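Felau Automation, Wesbridge site
Open day: pre-visit safety walk and comments
Area covered: front entrance to demo bay, including the two-arm cell (asset 2861)
Month: June
Visitors registered: 156
Marking: OK / FIX / OK WITH COMMENT. Please read the comments. Last year they were written in green ink and everyone admired the ink.

SECTION A. GETTING PEOPLE IN

A1. Front doors open from the inside without a key.
OK.

A2. Route from door to demo bay is clear, and wide enough for a wheelchair with someone walking beside it.
FIX. It was clear at 7:30. By 8:10 it held a pallet of folding chairs, which had been brought in so visitors would have somewhere to sit after climbing over them. Chairs to go along the window wall.

A3. Visitor badges and sign-in sheet at the desk.
OK WITH COMMENT. There are plenty of badges and one pen. Get a box of pens. The sheet is also our head count if we have to empty the building, so "The Gang" is not an acceptable entry.

A4. Closed shoes.
OK WITH COMMENT. The invitation said closed shoes. Some people will come in sandals. They can see the whole demo from behind the yellow line and skip the workshop tour. Don't argue about whether a clog is closed. A clog is closed.

A5. Fire exits marked and unlocked.
OK. The side exit sticks a little at the bottom. A firm push opens it. Maintenance request is in, for the second time.

SECTION B. THE DEMO CELL, POWER OFF

B1. Emergency stop tested, both buttons.
OK. Pressed, twisted out, pressed again. Arms would not restart until reset at the operator station, as they should. Someone had stuck a smiley face on the second button. Removed.

B2. Arm bases tight on the front rail.
OK. Checked with a wrench, left and right. The rail has white marks all along it and looks like the bumper of a delivery van. It's cosmetic and I'm leaving it alone.

B3. Frame rails, sharp ends, loose brackets.
OK WITH COMMENT. No sharp ends found. The long diagonal rail on the left is at exactly the height where a ten-year-old will want to put a hand. Yellow line moved back by one floor tile.

B4. Wall covering secure.
OK. All edges are down. The orange flowers have now been through two internal reviews and have survived both. I'm told visitors love them and I'm told the vision people have stopped complaining. Expect to be asked about the flowers more than about the robots.

B5. Cables on the arms: no nicks, enough slack for the full reach.
OK WITH COMMENT. The thin black cable at the left gripper has a generous loop. Fine through the full range at slow speed. Watch it during the shelf work and stop if it goes under a canister.

B6. Wiring under the front rail covered.
OK WITH COMMENT. The lower panel is on. You can see lights and wires behind it, so children will crouch down to look, and then you can't see the children over the front row. The host stands at that end.

B7. Baskets on the walls hanging level and not overloaded.
OK WITH COMMENT. Both hold. The back one has become a junk drawer with a good view. I asked for it to be emptied and was informed that everything in it is needed. Leave it for the day. Nothing may be added to it, including lunch.

SECTION C. THE CELL, POWER ON

The demo is the Ccori routine: the arms work with the lidded canisters and the blue-sided shelf. It runs in Vimell at reduced speed for public sessions. I watched complete runs from the operator station and then from the visitor side, where the view is better and the coffee is worse.

C1. Public speed profile loaded and locked.
OK. Needs the supervisor password to change. The password is no longer on a note next to the keyboard. Thank you to whoever moved it. It should not be on the back of the keyboard either.

C2. Arms stay inside the cell for the whole routine.
OK. Both elbows keep well behind the front edge.

C3. Arms do not enter each other's space above the shelf.
OK WITH COMMENT. When the right arm goes up over the top tier, the left one holds back. It looks like hesitation and visitors will say it's being polite. Let them.

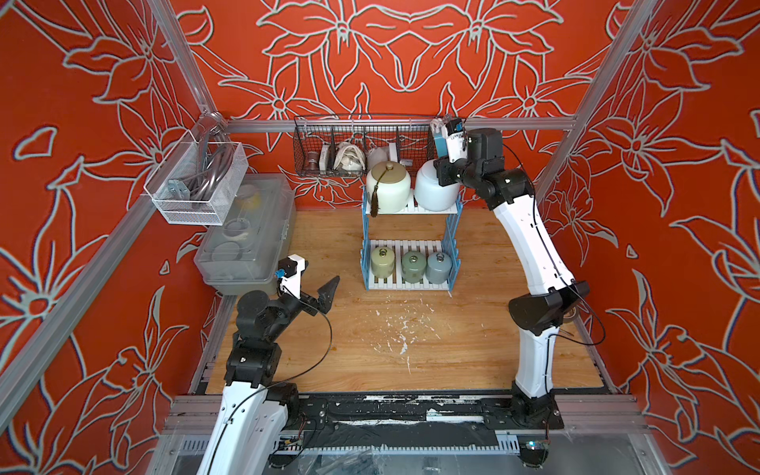

C4. Controlled stop in mid-motion.
OK. Tried with an arm raised and with an arm low. It holds position and doesn't sag. Two things to tell the operators: call out "stopping" before you press, and don't do it for laughs. The second one came up at the last rehearsal.

C5. Gripper drop test.
OK WITH COMMENT. We let go of a small canister on purpose, low over the table. It rolled a short way and stayed in the cell. The big cream one was not drop tested because it's heavier and because I've been asked about it by three separate people in the tone used for family china. If it's so precious, buy a spare.

C6. Table surface clean.
FIX. White specks everywhere, mostly toward the front. Whatever wipes off should be wiped off. This matters very little to safety and a great deal to the man who will be standing at the front with a long lens.

C7. Noise at the visitor line.
OK. You can talk over it. The air compressor next door is another matter and stays off between 10:00 and 3:00.

C8. Reset between sessions.
FIX. The reset sheet says "put things back." Back where is left to the reader. Two operators did it two different ways, and both were pleased with the result. New sheet to show the starting spot of every canister, and to say that the cell is in hold with the stop pressed before any hand goes in. Sheet to be taped to the operator station, and the tape to be put away afterward.

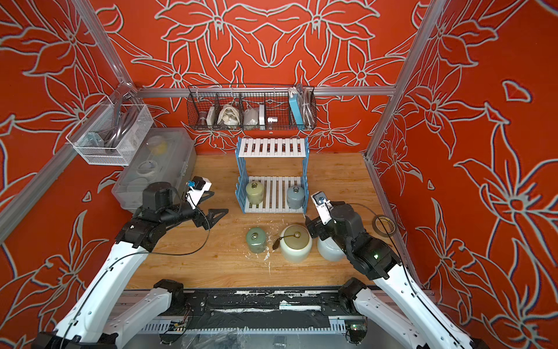
C9. Loose items in the working area before start.
FIX. Anything that isn't part of Ccori comes out. The storage box on the left stays, as the routine knows where it is. Tape, pens, hex keys and phones don't. The operator looks, then says "clear" out loud, then starts. I realize it feels silly to announce this to an audience. They'll think it's part of the show.

C10. Operator station never left alone with the cell live.
OK WITH COMMENT. The roster covers this except for the 12:30 session, when both trained people have written down "lunch." One of you is wrong.

SECTION D. POWER AND FLOOR

D1. Extension cords taped down or in covers.
FIX. The cord to the big screen crosses the walkway. Cover it.

D2. Load on the bay circuit.
OK WITH COMMENT. The coffee urn is rated at 2000 watts and was plugged into the same circuit as the screen and the popcorn machine. The breaker gave its opinion during the walk. Urn moved to the kitchen. The cell is on its own supply and didn't notice.

D3. Spill kit and wet floor sign within reach.
OK. See urn.

D4. First aid kit complete.
FIX. Short on bandages, rich in eye wash. Restock from stores.

SECTION E. PEOPLE

E1. Group size at the yellow line.
OK WITH COMMENT. The limit is 17 per session. Tape marks are down. If a school group turns up as one solid block, split it, and keep a teacher with each part.

E2. Hosts briefed on what not to say.
OK WITH COMMENT. "It's perfectly safe, go ahead and touch it" was heard in rehearsal. It has been retired. Nobody reaches in, and that includes directors and their grandchildren.

E3. Questions about jobs, the future and whether it can do dishes.
Not a safety item. Someone put it on the form, so: send them to the host. We have no dish routine.

E4. Assembly point known to all hosts.
FIX. Two hosts named the parking lot, one named the old assembly point, which is now a bike shed. It's the parking lot, by the Wesbridge sign.

ALL FIX ITEMS to be closed by 9:15 on the day, with initials beside each one. C8 and C9 must be closed before the first session runs, or the arms stay off and visitors can look at the flowers.

Recheck of A2, D1 and the 12:30 roster: walk the route again at noon.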